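Home Posts Workshop Archive Contact

Refinishing a pine table: hardener, sheen and knots

Fri 5 June

I have now stripped and recoated three pine tables. The notes below cover the last one, which came from a house clearance in Livthorpe and had a thick coat of yellowed varnish on it.

Stripping. A card scraper took off most of the old finish. It clogs less than paper and leaves the softer earlywood alone if the burr is fresh. After that I sanded at 80, 120 and 180 grit, always with the grain. Going finer than 180 on pine closes the surface and the first coat beads.

Knots. Resin will bleed through nearly any clear coat given enough summers. I wipe each knot with methylated spirits, wait an hour, then brush on two thin coats of dewaxed shellac, feathered past the edge of the knot. Skipping the feathering leaves a visible ring under a satin topcoat.

Topcoat. I used Kuusk satin, a two-part waterborne. The tin gives 13 parts base to one part hardener by weight, so a kitchen scale is adequate. Mix only what will go on in two hours. Three coats, with a light pass of a grey pad between them. Kuusk dries flatter than Aner, which I used on the previous table and found too glassy under a lamp.

Colour. Waterborne finishes stay pale at first and pine darkens underneath them regardless. Saulius Paju, who taught me to scrape, adds a few drops of amber dye to the first coat. I tried this on an offcut and preferred the plain version. I will compare the offcut again in September.

Temperature. The shed was at 19 degrees for the first two coats and 23 for the third. The warmer coat levelled noticeably less well, with brush marks at both ends. It will need a rub back once fully cured. 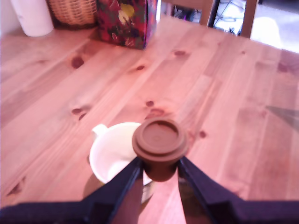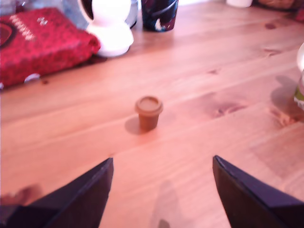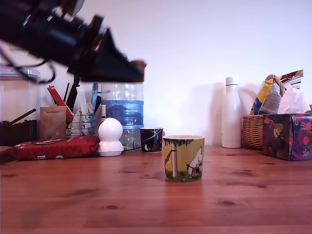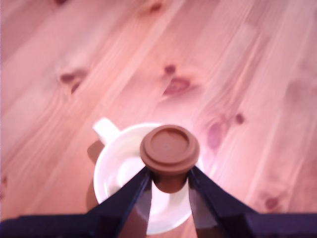
Pine, grain and knots. The Moomin mug is in the third photo.

Related posts
Putting a burr on a card scraper
Shellac flakes: mixing and shelf life
Flareo pad sander, one year on

Contact | Copyright, all text and photos | Back to top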